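# Pustard says kitchen arms will free up staff. Staff would like to know for what

Pustard, the contract caterer that runs the canteen at the Rurkberg office park, plans to put robot arms in its prep kitchen from August. The company says the machines will take over "the fetching and the putting back" and leave its people free for cooking and serving. It has not said how many people it thinks it will need for that.

The kitchen sends out 942 meals on a normal weekday and employs 16 people across two shifts. Pustard told them in a letter pinned up by the lockers that no jobs would be lost "as a direct result" of the change. Several of them have since asked what an indirect result would look like. The answer, at a meeting held at 2 in the afternoon when half the early shift had already gone home, was that the firm would come back to them.

The arms come from Mollalis, which also supplies the software. Mollalis has spent the past year teaching its system to handle everyday kitchen things such as tubs, trays, mats and racks, and most of that work has been done in simulation, on computer-drawn worktops. The firm argues that a machine can practise there all night without breaking a plate or getting in a cook's way.

Fair enough, as far as it goes. A drawn worktop has no steam, though, and no one leans across it to grab the salt. 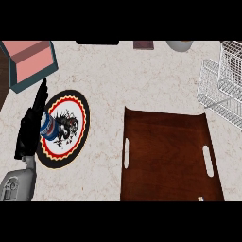 Viorica Bogdan has worked in the Rurkberg kitchen for longer than Pustard has held the contract and now runs the early shift. She was shown the practice material at the meeting and came away unimpressed.

"It was one arm with one little pot," she said. "I have four people, a delivery at the back door and the phone going. Show me it doing that."

Her main worry is pace. At present the early shift sets its own order of work: whoever is nearest the rack clears it, and whoever has a free hand puts the tubs away. Under the new plan, things will have to go back to marked places so that the arms can find them, and the software will decide what gets moved first. Bogdan reckons her team will end up tidying for the machine. "We'll be laying the table for it," she said.

Pustard does not accept that. A spokesman said the marked places were "good kitchen practice in any case" and that staff would get training. Asked how long the training would last, he said it was being finalised. Asked whether anyone on the shift would be paid more for looking after the arms, he said roles would be reviewed once the system had bedded in.

The firm has one set of figures it likes to quote. In a trial at Stoica, a smaller site it runs for a parts warehouse, the arms carried out 510 moves over the test period without a spill. That sounds good until you ask what was being moved. According to the same spokesman, the test used closed containers, mostly empty, and was run outside serving hours. The number of times a member of staff had to step in was not recorded.

That last point ought to bother the people paying for this as much as the people working next to it. If a cook has to stop every so often to straighten a tray or free a stuck tub, those minutes come from somewhere, and in a kitchen they usually come out of someone's break. Without a count, Pustard cannot say whether the arms saved any time at Stoica or simply moved the work to a different pair of hands.

Staff have asked for three things in writing: a promise on hours as well as jobs, a stop button within reach of every station, and a log of each time a person has to help. The company has agreed to the stop buttons. It says it will reply on the other two before the first arm is fitted.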